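The Second Life of a Bottle Starts in Your Kitchen

I have spent a good part of this year looking into other people's trash, and I have loved almost every minute of it.

It started in October, when a sorting plant outside Baluyot opened its doors for an evening and I went along expecting to stay half an hour. I stayed until they switched off the lights. There is something thrilling about standing on a steel walkway while 200 tons of a city's leftovers slide past under your feet – the yogurt tubs, the flattened cereal boxes, the one lonely ski boot – and watching it all get pulled apart into neat streams of stuff that somebody wants to buy. I had rinsed and sorted my bottles for years without ever asking where they went. Now I can't stop asking.

So let me tell you about the clear plastic bottle, which is the star of the whole operation. Most drink bottles are made from PET, and PET is a lovely material to recycle. It melts cleanly. It can be chopped into flakes, washed, dried and turned into pellets, and those pellets can become a new bottle, a fleece jacket, a strap for holding down pallets or the stuffing in a sleeping bag. Clear PET is worth the most, since you can dye it any color you like afterward. Green and blue come next. Dark and opaque plastics trail behind, and black trays are the ones that make plant managers sigh, because the optical sorters on many lines have a hard time seeing them at all.

The optical sorters! I could write the entire piece about those. Near-infrared light hits each item as it flies along the belt, a sensor reads what bounces back, and a tiny puff of air knocks the bottle over a divider into its own chute. It sounds like popcorn. Stand near it for a while and you start to hear the rhythm change with the neighborhood. A load from the university side of town is nearly all bottles and cans and comes through as one long rattle, while a load from the older streets up the hill is heavier on paper and much quieter.

What surprised me most was how much of the outcome is settled long before the truck arrives. A bottle with a mouthful of orange juice in it can soak the cardboard it travels with. A bottle tied up inside a bag may never reach the sorter, as bags wrap around the spinning discs and have to be cut away by hand with hooked knives (the crew at Baluyot stops the line to do it, and they are very polite about it, considering). Loose and empty is what the plant wants. In many towns the cap should go back on, though it pays to check, and the label can stay where it is.

Which brings us home, to the humblest piece of equipment in the chain: the bin itself.
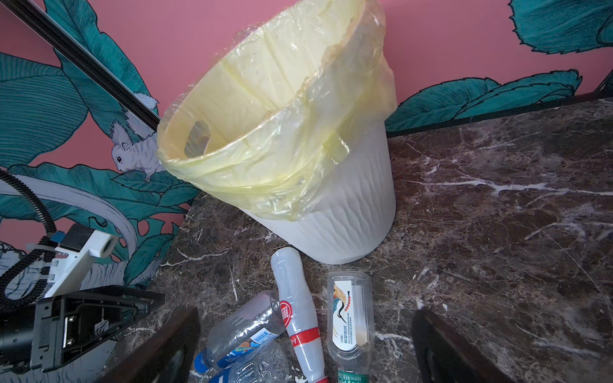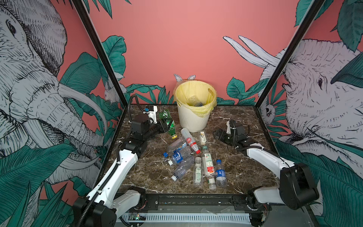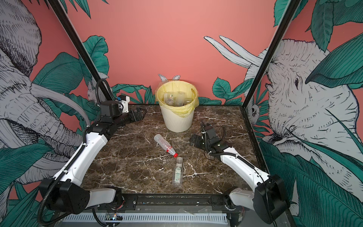
A yellow liner folded over a plastic wastebasket.

People have strong feelings about bins, I discovered. I asked for reader letters on the subject and the mail was a joy. One family in Alura keeps theirs in the bathtub during the week and moves it on bath nights. A retired couple has a bin for every floor, including the attic. A student wrote four pages in praise of the pedal. The letters I kept going back to, though, were from people who had changed one small thing and found that the rest followed. They moved the recycling next to the trash. They got rid of the lid. They put a second basket in the bathroom, where shampoo bottles had been going straight into the garbage for years.

That bathroom basket deserves a cheer of its own. Shampoo, conditioner and cleaning bottles are often made from HDPE, another plastic with a strong market, and they go missing from household recycling simply because the bin is down the hall. A building manager in Alura tried putting small baskets in the bathrooms of 13 apartments last spring, with no leaflets and no lectures, and the tenants filled them. She has since ordered more for the rest of the block.

From Baluyot the bales go by rail to a washing plant run by Proten, and I followed them there too. If sorting is popcorn, washing is soup. The flakes tumble through hot water, then drop into a long tank where the heavier PET sinks and the bits of cap and ring float off the top. It is such a simple trick! Everything you need to know about it you could show a child with a bucket. The clean flakes come out at the far end looking like coarse sea salt, and I was allowed to plunge my arm into a sack of them up to the elbow. They are warm and they squeak.

The last stop was Grustix, a small workshop that spins recycled flake into yarn. They make blankets, mostly, and a heavy gray felt that gets used behind the panels in concert halls. One of their bigger orders called for 1,537 blankets for a chain of mountain huts, and the weavers still talk about the month they spent on it. I bought one from the seconds pile. It has a pulled thread in one corner and it is the warmest thing I own.

There is plenty left to grumble about. Rules change from one town to the next, sometimes from one side of a street to the other. Packaging designers keep gluing together materials that should never have met, and a full plastic sleeve around a bottle can hide it from the sorter completely. Refilling still beats recycling wherever you can manage it, and everyone I met at the plants said so without being asked.

Even so, I came away cheered. The plant at Baluyot is adding another belt, and it runs open evenings through the winter. Wear closed shoes, bring a jacket, and ask to stand by the air jets.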